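Felinthorpe Tea Corner - progress report to the Sukport small grants team
14/06/2024
Prepared by Ngân Lương
4 comments | 451 shares

Dear Quang Trương,

What a month! When I wrote to you in May we had a bare corner, a borrowed urn and a lot of ideas. Now we have a proper tea corner with families using it, and I'm so pleased to be able to tell you how the money has been spent and what we still want to do.

First, the furniture. The round table is in and I love it. We had gone back and forth on a long rectangular one (cheaper, easier to push against a wall), but Hậu Ngô argued for round and he was right - people sit down next to strangers without thinking twice. The wood grain top wipes down well. We keep a blue microfiber cloth out on it all the time now, and the children have started grabbing it themselves when something spills.

The backdrop was Nhàn Trịnh's project. She used black fabric and stuck big foam letters all over it in yellow, orange, purple, pink and blue. The younger ones stand there naming letters while the grown-ups talk, and we've had a few very serious debates over which color is best. A couple of letters came loose in the first week and she has put them back with stronger glue. So far so good.

Spending is on track. Of the $3,000 award, the table and seating took the biggest share, and the tea things came in well under what we had set aside. Nông, the shop on the corner, let us have a gray ceramic teapot at cost, along with a box of cups. We also bought a few small things for the table: coasters (the one with the Eiffel Tower is fought over) and a cream toy toaster with its own little slice of toast, for pretend breakfasts. We have $200 left in the equipment line and would like to move it to supplies if you're happy with that. Ngân Trịnh has the receipts in order and can send copies whenever you want them.

The tasting afternoons have been the best surprise. The plan was a simple pot of tea and a biscuit, but people began bringing in drinks they grew up with or had found in a store somewhere, and now each session has a theme. Bottled teas have been a big hit with the teenagers, who read the labels out to each other and help those of us who can't manage the Chinese ones. The lemon teas went down especially well. We pour small tastes so that everyone gets some, and then we brew a pot and compare. I did not expect a room full of fourteen-year-olds to have such strong feelings about sugar!

Two things are running behind. The shelf from Claretti is on back order, so cups and tins are still living in a crate by the door, and the sign for the street side needs another round of proofreading before it goes to print. Neither is holding up the sessions.

Next up is a milk tea afternoon, then a session on iced drinks for the hot weather. Hậu wants to try brewing everything from scratch and setting it beside the bottled kind, which will mean more jugs and a lot more ice than our little freezer can make. If the supplies transfer goes through, that's where the first of it will go. Do come by for one of these if you can, we'd love to pour you a cup.

With warm thanks,
Ngân Lương

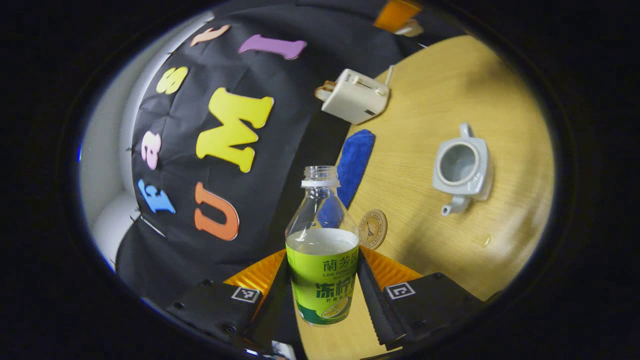 P.S. The milk tea afternoon will start half an hour later than usual so the school crowd can make it, and Nhàn is happy to save you a seat.

Contact the Felinthorpe Tea Corner | © Felinthorpe Tea Corner | Back to top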